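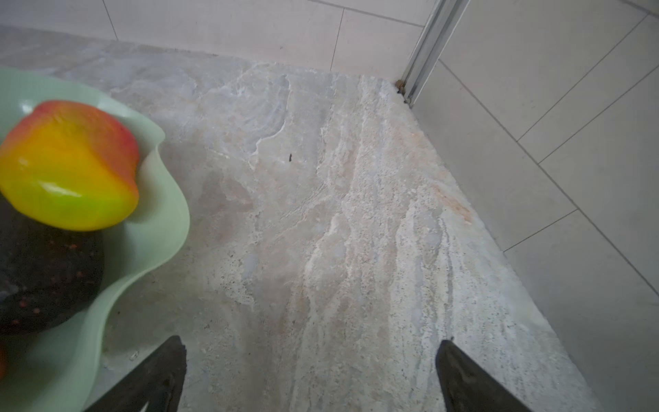

Aleksi Ahonen replied that the subscription is what would stop him from buying, whatever the arm can do.

tilebreaker
That's fair. I've had the Dasik kit on trial since June and the first thing I'd tell anyone is to read the plan page before the spec page. The arm and gripper work without a plan. The pick library and remote support don't.

holm_kitchen
How is it on fruit? My use is a small breakfast place, so mostly apples, oranges, mangoes.

tilebreaker
I logged 164 picks out of a bowl on the counter. 68 of those were mangoes. It dropped 6 in total, 5 of them mangoes. Default grip force is too low for anything heavy and slick. Go up one step in the settings and run your own test before you trust it.

Pell_R
Up one step bruised my avocados. I sent mine back and got the Olvera, wider pads, no complaints so far.

tilebreaker
Were they ripe? I only ran firm ones.

Pell_R
Ripe, yes. That's what people eat.

holm_kitchen
Does the Olvera need a plan too?

Pell_R
No plan. It costs more up front and the software is worse. You set each item up by hand. Took me most of an evening.

Aleksi Ahonen
I'd still take that over paying every month. Worse software I can live with.

tilebreaker
Depends how often your items change. Mine change every week and I don't want to spend evenings on it. For a fixed menu I'd agree with you.

holm_kitchen
Ours is pretty fixed. Can the Dasik wrist camera be swapped? I already own a spare.

tilebreaker
Not on the trial unit, the connector is their own. Ask support about the retail one, I never got a clear answer.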